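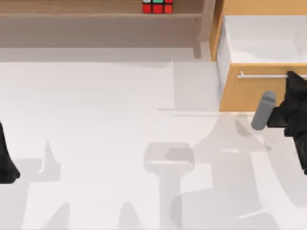
So I finally quit my gym in Trutdale, and I feel weirdly great about it! I'd been paying for 2 years and going maybe twice a month (some months not at all, if you want the truth). When I added it up, the last stretch came to $421, and I could have bought a very nice pair of boots with that.

What I do now is walk. Out the door at 6 in the morning, down Orozco Street, past the bakery that isn't open yet but already smells like it is, then up the long hill toward Burnis and back again. 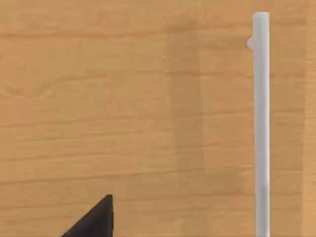
Posted by the slow walker in August | Filed under: Getting Outside

The hill was awful at first. I had to stop at the mailbox halfway up and pretend I was checking my phone. Now I only stop if there's a dog to say hi to, and there's usually a dog.

I did try one of those step apps, but it told me I'd gone 1,419 steps on a morning when I'd done the entire loop, so I deleted it. My knees are happier, I'm sleeping better, and I've started eating breakfast again, mostly toast with way too much peanut butter. Next month I want to try the trail out at Taltiven if it isn't too muddy. Has anyone done it in regular sneakers?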